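Folding clothes on a shiny bedspread, how do you stop it all sliding?
Posted by Fonseca

Hi all! I'm doing a college project on teaching a robot to fold clothes, and my bit is recording demos with hand-held grippers at home (we call the whole thing Grasska, don't ask). My plan is 235 demos by the end of February and I'm stuck on the dark stuff, especially knitwear and trousers. The satin slides about and the sunlight drives me mad.

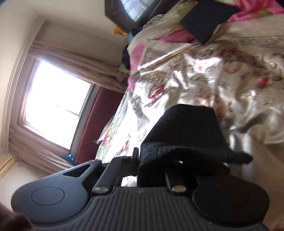
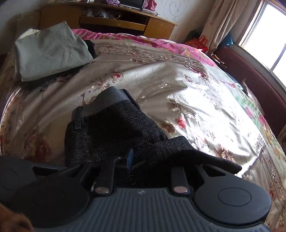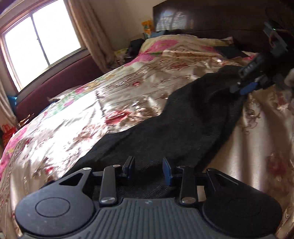

Would you change the bedspread, the light or the way I grip? I've got 2 grippers and can borrow a friend to hold one.

Bekico
Light first! Draw the curtains and use a lamp, then every demo looks the same whatever the time of day. We did 378 for our club and had to bin loads from sunny afternoons. For knitwear, pinch near a seam and go slowly (slower than feels sensible, really). I'd keep the satin for a few, as your robot may well meet a slippery bed one day, but do most of them on a cotton sheet.

Britance
just use a table. mine took 3 goes to get trousers right and then it was fine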